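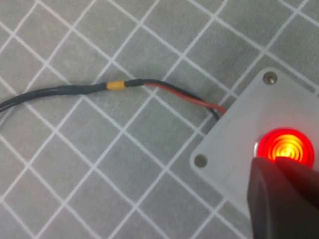
My favorite gun at any show is usually the one with the lowest price tag on the table. Give me a worn .22 training rifle, the kind a company built for cadets and school clubs and never bothered to brag about, and I'll happily stand there until the dealer starts packing up. I think these rifles are the most underrated thing in American arms collecting, and I'd like more people to start looking at them before the good ones get parted out.

I came to them through the Rusport Model 2, a single-shot bolt action that a friend of my father's kept in a closet behind the vacuum cleaner. Rusport was a small outfit in Droltwood that had made barrels under contract for bigger firms, and when the contracts dried up it had lathes, skilled people and no orders. So it went after the schools. The rifle had a full-length stock so a kid could learn on something shaped like the service arm of the day, but it fired a cartridge you could buy with pocket money. It's heavier than it needs to be. The bolt handle is a bit stubby. I love it completely.

Most writing about old guns goes where the battles went. I understand why, and I read those books too, but it leaves a strange hole in the story. Far more people in this country learned to shoot on a borrowed .22 in a basement than ever carried a rifle in a war, and the guns they learned on have left almost no trail. Try to find out how many Model 2s were made. The figure that gets passed around is 3000. Onyekachi Ekpo, who has been writing down serial numbers longer than I've been collecting, thinks it was closer to 2000, with a gap in the middle where the company skipped a block of numbers after moving buildings. His list has 49 surviving rifles on it. I find that list more exciting than any auction catalog I've ever been handed.

What grabs me is how much you can read off one. A service rifle went through arsenals, got rebuilt, restocked, refinished and mixed up with its neighbors until the only original part might be the receiver. A school rifle mostly sat in a rack. When something broke, somebody local fixed it, and the fix stayed. I own one with a rear sight leaf filed out of what must have been a piece of saw blade, and it shoots beautifully. I have another with rack numbers stamped in the butt three times over, each one crossed out for the next. A purist would knock the price down for both. I'd pay extra!

Then there are the sights. If you want to get me going on a Monday night when everyone else at the club is trying to go home, ask about Priedītis sights. Priedītis was a one-room business that made aperture sights to fit half a dozen training rifles, Rusport's included, and the work is just lovely. The clicks are still sharp. The windage scale is engraved so finely that you need good light to enjoy it, and the whole thing came with a screw that fit a hole already in the receiver, so a twelve-year-old could mount it with a kitchen screwdriver. Somebody sat down and thought hard about a kid with cold fingers in a drafty hall. You don't see that kind of care on a lot of guns that cost ten times as much.

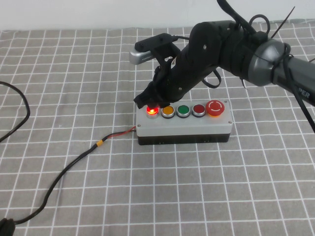
Now, I know the argument on the other side. Training rifles are plain, there's not much money in them, and a collection of them looks like one gun over and over to anyone who walks in. My sister has said this to me in more or less those words. And it's true that if you line up six Model 2s the differences are small - a changed trigger guard, a shorter bolt, a stock that goes from walnut to something paler once money got tight. But that's where the company's life is. The trigger guard went from milled to stamped the same year Rusport let its night shift go. The paler stocks start turning up right after the Gorkska lumber yard became the supplier. You can follow a business trying to stay alive, one small saving at a time, and still refusing to touch the barrel. Every Rusport barrel I've looked down, early or late, was cut with the same care. I think that says something wonderful about the people on the floor.

The other complaint I hear is that they aren't "military" enough for the military crowd and aren't "sporting" enough for the target crowd. Fine. I'd say they're the link between the two, and both crowds would understand their own guns better with a trainer next to them. Handle a cadet rifle and then the full-size rifle it copied, and you'll see which features the designers thought a beginner had to learn and which ones they were willing to drop. It's like reading the teacher's notes.

I do worry a little about the supply. Stocks get cut down, sights get pulled off and sold by themselves, and the receivers end up in a bin. A Priedītis sight alone now brings over twice what the rifle under it brings, so you can guess what happens. If you run into a complete one, please leave it complete. Write down the serial number and any rack marks, and ask the family which school it came from while there's someone left who remembers. Ekpo takes letters and answers all of them, usually with more questions than you sent.

And shoot it, if a gunsmith says it's sound. Mine go out most weekends from spring to November, with standard velocity ammunition and a spotting scope I bought secondhand. The oldest one still groups better than I do.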